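Prerkivell Building Users' Group
Minutes of the April meeting, 2:00 p.m., Litberg Room

Last updated: April

1. Minutes of the previous meeting
Accepted with one correction. Item 4 should read "ground floor" and not "first floor."

2. Matters arising
2.1 The lease on the Wegener annex has been renewed on the existing terms. A signed copy is in the shared folder.
2.2 The fire door on the east stair still does not close fully. The contractor has adjusted the closer twice. A replacement unit is on order.

3. Computer replacement
3.1 The group reviewed the state of the older desktop machines in the accounts office and reading room. Repair continues to be considered case by case. Machines beyond repair will be stripped of storage drives before disposal.
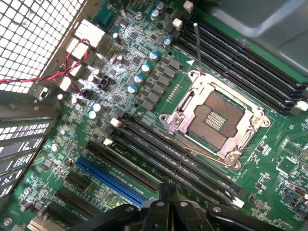
CPU socket with the load plate raised.

3.2 The quote from Osano covers 15 desktop machines with a three-year warranty. Delivery is to the loading dock only. Moving the machines to the upper floors is charged separately, and the group asked for that charge to be itemized.
3.3 Monitors and keyboards will be kept. Video adapters will be needed for the older monitors and should be added to the order.
3.4 It was agreed to accept the quote subject to 3.2.

4. Storage of retired equipment
4.1 Room 13 is at present used for both retired equipment and archive boxes. The insurer's survey asks for these to be separated. 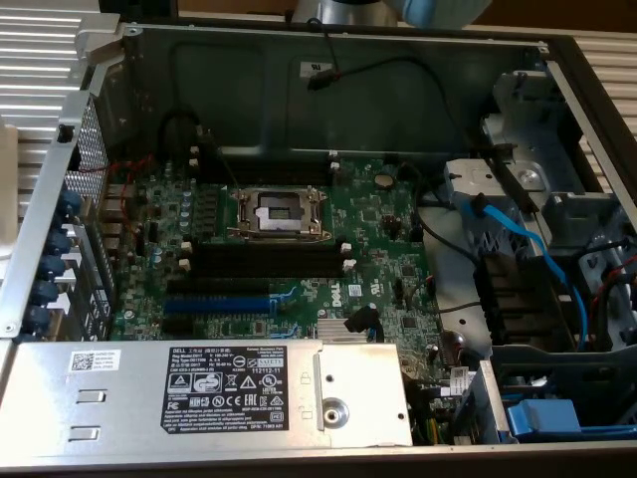
4.2 The archive boxes will move to the annex once shelving is in place. The shelving is rated at 100 pounds per shelf, and boxes are not to be stacked more than two high.
4.3 The dehumidifier in Room 13 will go with the boxes. Readings are to be taken weekly for the first month after the move and monthly after that.
4.4 Until the move is complete, the key to Room 13 stays at the front desk and is signed for on each use. The present sheet has no column for time of return – this will be added.

5. Disposal and recycling
5.1 Two collection services were compared. The first accepts complete machines only. The second accepts complete machines and loose parts, and issues a certificate for each drive destroyed.
5.2 The second service was preferred. Its collection window is 8:00 a.m. to noon, and the loading dock must be clear of delivery pallets.

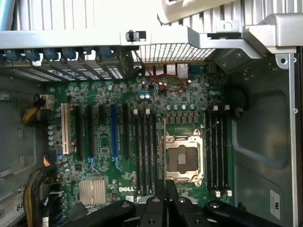 Dell motherboard, socket open, memory slots at the side.

5.3 Asset tags are to be removed and recorded before collection. The register lists several tags against rooms that have since been renumbered, and these entries will be corrected first.
5.4 Batteries, toner cartridges and fluorescent tubes are outside the service and continue to go through the existing bins by the dock.

6. Heating in the reading room
6.1 The thermostat has been moved from the outside wall to the inner wall. Overnight readings are steadier. Daytime readings are unchanged.
6.2 The radiator under the north window remains cold at the bottom. It will be flushed when the system is drained in summer.

7. Room bookings
7.1 The Litberg Room was double-booked on two occasions. Both bookings had been made by phone and entered later. From May, phone bookings will be entered at the time of the call.
7.2 A proposal to release unclaimed bookings after 15 minutes was discussed.

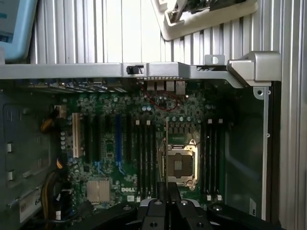

One member objected that groups coming over from the annex are often held up at the crossing, and that 15 minutes would penalize them for it. The proposal was amended to 30 minutes and carried.

8. Other business
8.1 The bicycle rack will be closed for one week while the paving is relaid.
8.2 The lost property shelf will be cleared at the end of the month.

9. Next meeting
May, 2:00 p.m., same room. Items for the agenda to the front desk one week ahead.

The meeting closed at 3:40 p.m.

2 comments | 0 shares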